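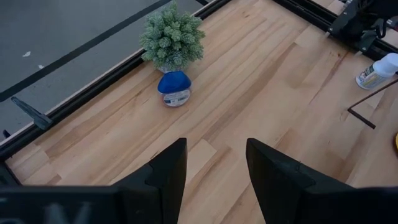

## 6. Finger check and test grasp

Do this after fitting new fingers, and every 3,000 cycles after that. The cell must be in manual mode.

**Caution:** Keep hands off the table while the arm is enabled. The fingers close with enough force to bruise.

1. Jog the arm over the table and open the gripper fully. Bare wood should show between the two fingers in the wrist view.
2. Compare the fingers. Both should come equally far into the picture. If one sits higher, go back to section 4.
3. Check that the table clamps are tight and that no cable crosses the rail.
4. Stand a small bottle upright on the wood and select *Test grasp* on the Findel panel.
5. Lower the arm at slow speed. Stop when the bottle lies between the fingers, as it does in this view:

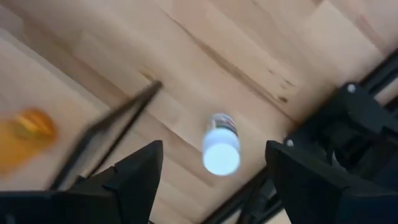
Bernadette Wojcik asks that the speed stay at 2 per cent for this step, even on a cell that has passed before. The Ginville cells are all set that way.

6. Close the gripper. If one finger touches first, open it again and shift the arm sideways – do not force it.
7. Lift by 14 mm, hold, then set down.

**Note:** A bottle that turns in the grip usually means worn pads. Order them as a pair from Peixoto and repeat from step 1.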